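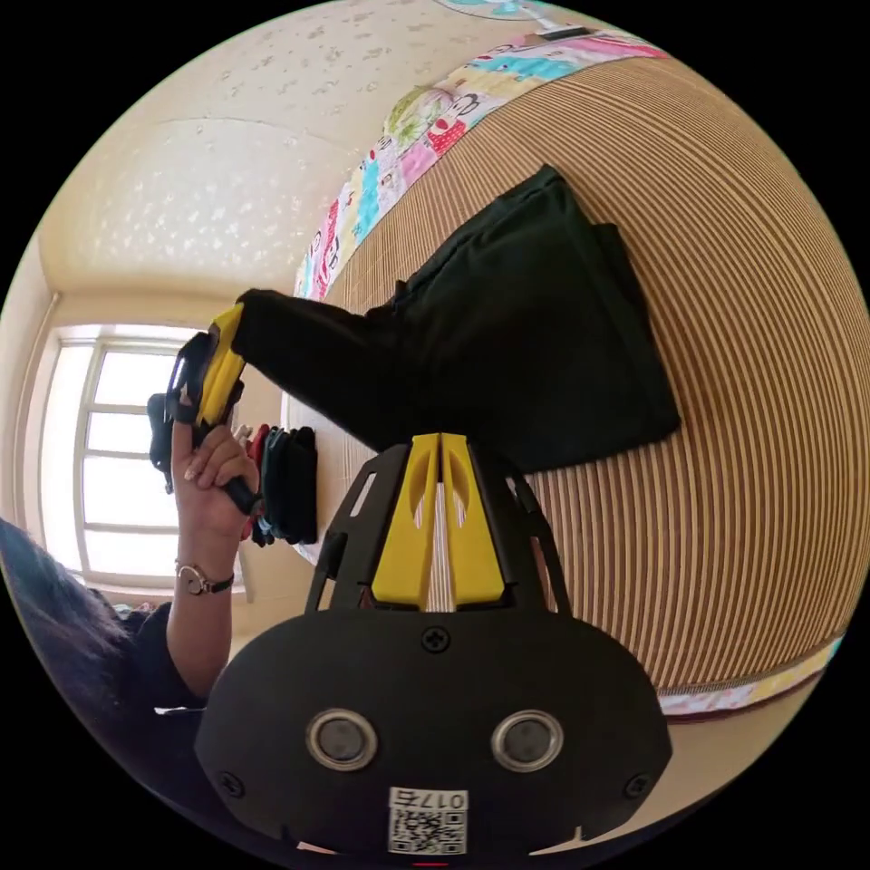 Re: Spare room bedding and the draughty window

Hello all,

Evelien Kuipers wrote on 11/12/2025:
> Does anyone on the list have a sensible way of keeping a small
> back bedroom warm without running the heating all night? Ours
> faces the moor and my mother is coming to stay. I have 35 pounds
> set aside and no great skill with a drill.

Evelien, what a lovely thing to be getting ready for, and do give your mother our best! We had just the same trouble when we first moved to Clarnside – the back room was so cold that my sister slept in her coat, and she has never let me forget it.

I'd start with the window. A roll of foam strip will do most of the work, and you need only scissors and a bit of patience. Wipe the frame down first and let it dry properly, or the strip will be on the floor by morning (ask me how I know). Lined curtains come next, and the market at Brirkness often has second-hand pairs if you get there early.

For the bed itself, I'm a great believer in putting a blanket under the sheet as well as on top. Striped covers, plain ones, whatever you've got in the cupboard will do, so please don't go buying a matching set. Setsuko Nagano lent me a wool underblanket last November and I was very sorry to give it back.

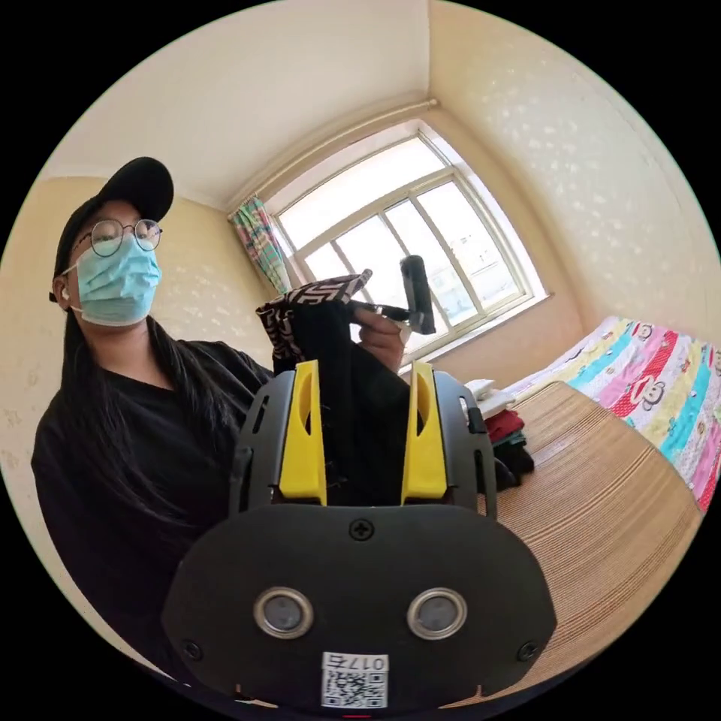 A few other odds and ends

Move the bed away from the outside wall if you can, even by a hand's width. Keep the door shut in the evening, but open the window for ten minutes in the morning or you'll get damp behind the wardrobe – we did, and it took me most of the spring to get rid of the smell.

I have almost a full roll of foam strip left over and you're very welcome to it. I could leave it with Renji next time I'm passing.

Warmest wishes,
Fongchan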